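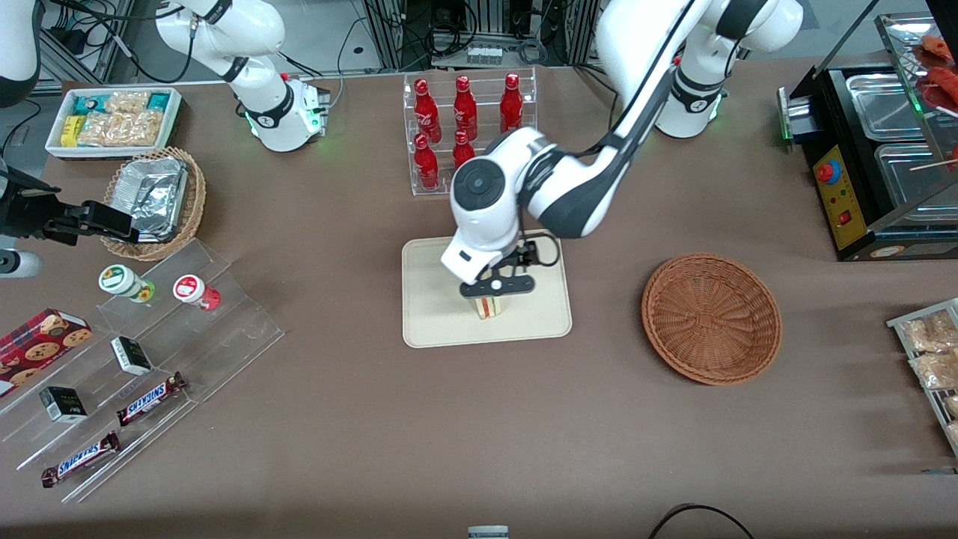 Posted by gometti_frames
Joined: September
Posts: 657

Subject: oil size drying too fast on carved frames?

Hi all, first time starting a thread after reading this place for ages. I do picture frames in my spare room, mostly old carved ones I pick up at estate sales, and I've finally moved on from wax and paint to real gesso and clay. I love it! My trouble is with the size. I'm using what was sold to me as a 12 hour oil size, and on the flat parts it's lovely, but down in the carving it pools and stays gooey, and on the high spots it's past its tack before I even get the first leaf out. I brushed it on at 90 degrees in the room (no AC back there, don't judge me) and by supper time half the frame wouldn't hold anything.

Is it the heat? Is it me? I have a big frame coming up for a neighbor and I'd rather not learn on hers.

----

Vakia
It's the heat, and it's also you, sorry! If it's pooling you are putting on way too much. Load the brush, then wipe most of it off on the rim of a clean jar, then brush it out until you think there can't possibly be any left. Go back over the carving with a dry brush and pull the puddles out. I do that last bit twice, the second time after a cup of coffee.

And work in the morning if you can.

----

peter_on_the_porch
Agree with Vakia on the amount. Don't agree that the heat is the main thing. I've worked in a tin-roof shed for years and the size behaves fine as long as the gesso is sealed. Did you seal it? If you went straight onto gesso with only a thin coat of shellac, the high spots got sanded thin and they're drinking the oil. That would give you just what you describe, dry on top and wet in the valleys.

----

gometti_frames
Oh no. One coat of shellac, and yes, I sanded after. With some enthusiasm.

----

peter_on_the_porch
There you go then.

----

Vakia
Peter, I'll give you the shellac, but a 12 hour size at 90 degrees isn't a 12 hour size anymore. I had a run of mirror frames last summer, three coats of shellac on every one, and the tack was gone by lunch. Same tin, same brush, cooler weather, no trouble at all. So I'd fix both.

----

Eze
Can I throw in a vote for water-based size? I know, I know. I switched for everything indoors and I'm never going back. It goes on milky, turns clear, and then you have all day. On carving you have to be careful about bubbles in the corners (blow on them, or poke them with a toothpick), but it doesn't care so much whether the room is hot.

----

Yevhen Tkachuk
Respectfully, no. Water size is fine for signs and crafts but the shine isn't the same. Oil size levels out, water size keeps every brush mark and the leaf shows them. On a frame somebody is going to stand in front of and look at, I'd stay with oil and get the base right. Sand the gesso to 400, three thin coats of shellac, very light rub between them, nothing after the last one except a soft cloth.

And test on the back of the frame first. Put a patch on, then try it every hour with a knuckle. It should squeak a little and leave nothing on your skin. Write the time on masking tape next to it.

----

Eze
Brush marks are a brush problem, Yevhen. Get a softer one.

----

Yevhen Tkachuk
I have 100 brushes, my wife will tell you. It's the size.

----

gometti_frames
Ha, ok, I'm going to try both on a scrap of molding and see. Another question while I have you all, how much leaf should I buy? I measured the neighbor's frame and it comes to 1,080 square inches if I pretend it's flat, which it very much isn't.

----

Vakia
Add half again for deep carving, and more if it's your first big one. You lose plenty in the overlaps and the torn bits. Save the skewings in a jar, they're great for filling little gaps in the leaves and grapes.

----

peter_on_the_porch
What she said. And buy it all at once from one batch, the color can wander a bit between batches and you'll see it at the miters.

----

gometti_frames
Strip is shellacked, second coat going on after supper. I'll report back on the squeak test.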